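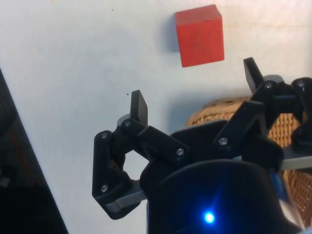
4.3 Étalonnage de la balance de table Etden

L'étalonnage doit être effectué à la première mise en service, après tout déplacement de l'appareil, puis tous les 2 mois.

Matériel nécessaire : masse étalon de 500 g (fournie), chiffon non pelucheux.

1. Poser la balance sur un plan rigide et horizontal, à l'écart des courants d'air.
2. Régler les pieds filetés jusqu'au centrage de la bulle du niveau.
3. Brancher l'adaptateur secteur et laisser l'appareil sous tension pendant 30 minutes.
4. Plateau vide, appuyer sur TARE. L'afficheur indique 0,0 g.
5. Maintenir la touche CAL enfoncée jusqu'à l'apparition du message « C 500 ».
6. Déposer la masse étalon au centre du plateau – ne pas la saisir à mains nues.
7. Attendre le signal sonore, puis retirer la masse. L'appareil revient en mode pesée.

Remarque : si le message « Err 2 » s'affiche, la charge était instable. Reprendre à l'étape 4.

Attention : ne jamais dépasser la portée maximale, même brièvement. Une surcharge peut déformer le capteur de façon permanente.

Les masses de rechange Brirkik (réf. 174) sont compatibles avec ce modèle. Les ranger dans leur étui après usage.

Pour le réglage des unités, voir la section 4.4.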